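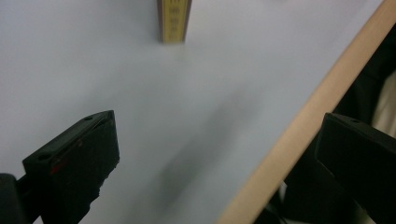 White top, wood edge, yellow measuring stick at the far side.

Ovel desk top in matte white – six months on

Posted Feb 17, 2022

I bought this in August after reading a lot of very happy reviews, most of which seemed to have been written the day it arrived. I wanted to see how it held up before adding mine.

It's a desk top, sold without legs. You get the board, a bag of screws and a leaflet. Ovel say it suits "any standard frame", a phrase I distrust, and I was right to. It went on to my old Irkdale trestles without trouble, but when I tried it on the Zellora legs I'd meant to use, the holes underneath were in the wrong place and I had to drill my own. If you don't own a drill, ask the seller for the hole spacing first. They do answer emails, slowly.

The surface

The listing calls it white. It's a pale grey-white, and what sort of white you get depends on where the light is coming from. By my window it goes bluish in the morning. Under the lamp it's warmer. I don't mind, but if you're trying to match it to white shelves, you won't.

Matte is accurate. There's no glare off it, which was half of why I bought it, because my last desk was glossy and I spent every winter afternoon squinting at a reflection of the window. On this one shadows fall soft and pencil lines on paper are easy to see. I cut patterns and mount prints, so that matters to me more than it might to someone who just wants a place for a laptop.

It is smooth, perhaps too smooth. Thin paper slides about on it. I've ended up taping down anything I need to stay put, and low-tack tape comes off without leaving a mark. Ordinary parcel tape left a sticky strip that took a good while to rub away with washing-up liquid. Tea wipes off if you get to it the same hour. I left a ring overnight in the first month and can still find it when I go looking. The leaflet says the finish is "stain resistant", and I suppose it did resist for a bit.

The wooden edge

The wood strip is what sells the thing, and it's the bit I was most sceptical of. I expected a printed sticker. It seems to be real wood, a light beige with a hint of pink in it, and it has kept its colour so far. The width is even all the way along, and the join with the top is tidy enough that crumbs don't collect in it.

What I don't like is how bare it feels. Whatever they seal it with is very thin. Where my forearms rest it has started to go a touch shinier than the rest, and I've put a small dent in it with nothing heavier than the corner of a book. I gave it a coat of furniture oil at Christmas. It helped a little with the feel and did nothing at all for the dent.

Is it flat?

People keep asking this in the comments on the shop page, so I checked. A straight edge laid across the middle shows no gap I could get a piece of paper into. Standing a rule up on end at the back, I could see no light under it either. Towards one corner there's the faintest rock if I press down hard, but I can't rule out my trestles, as they are old and one of them has had a hard life.

The shop also claims the top has been tested with "3000 wipes". Wipes of what, with what, they don't say. I wrote and asked and was sent the same sentence back.

Compared with the Xie

I had the Xie board for 2 years before this. It was uglier, heavier and had a plain plastic edge, but I could be careless with it. Hot mugs, craft knife slips, glue, all fine. I've been careful with the Ovel from the start and it looks more worn than the Xie did at the same age. On the other hand, the Xie was the glossy one, and I'm not going back to that.

Price

I paid some 200 pounds with delivery. For that money I'd have expected a better seal on the wood and holes that fit more than one make of leg. I've seen it reduced since, which is annoying, and at the lower price I'd grumble less.

Would I buy it again? At full price, no. In a sale, probably yes, with a tin of oil in the same order and a cutting mat kept on top from day one. If you have small children or do anything messy, get something with a tougher finish.

3 out of 5. I've taken one off for the edge and one for the tea ring, though I admit the tea was mine.

Edited to add: the replacement screws Ovel sent were the wrong length as well. I used the ones from the old desk.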